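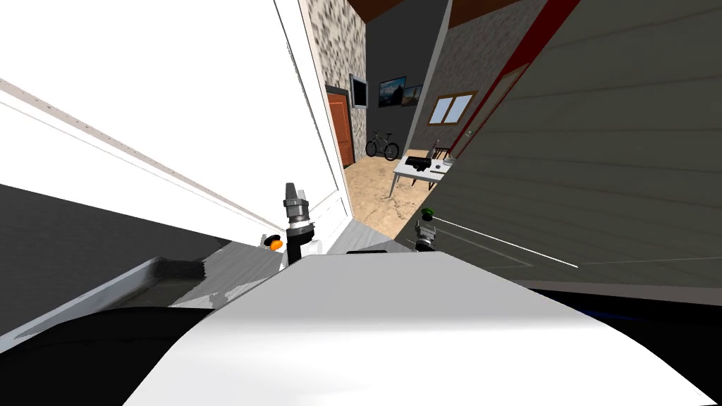 About Sindska

Sindska is a small agency for online marketing. We help shops and service companies to be found by the right people, mostly through search engines and newsletters. The agency was started by Evangelia Chrysikopoulos, who before this worked for many years on the customer side and knew well how it feels to receive a long report and understand very little of it.

Today we are a team of 18 people in 2 offices. Together we speak many languages, and this is useful for our customers who sell in more than one country. A text which works well in one market can sound strange in another, so we always let it be written new by a person who lives with that language.

What we do

Most of our customers come to us first for search engine optimization. We look at the technical side of the website, at the texts, and at the links from other pages. After this you receive a plan with clear steps, and you decide which steps we do and which steps you prefer to do by yourself.

We also write and send newsletters. For Tiltwood, a seller of garden furniture, we have taken care of the monthly newsletter since the first issue. For the travel office Karakaya we built a new structure for the website with 70 pages, and we still write their texts for every season.

How we work

Every customer has one fixed contact person. Our contracts can be ended with a notice of 21 days, also in the first year. We do not promise the first place in Google, as no serious agency can promise this. What we can promise is that you will know each month what was done and how many hours it has taken.

For our reports we use Ilto, a tool that our own developers have made. You can log in at any time and see the same numbers that we see. In March we will add a part for newsletters, and existing customers get it without extra cost.

Get to know us

Would you like to speak with us about your website? Please use the contact form or call the office. The first conversation is free and we usually answer within one working day.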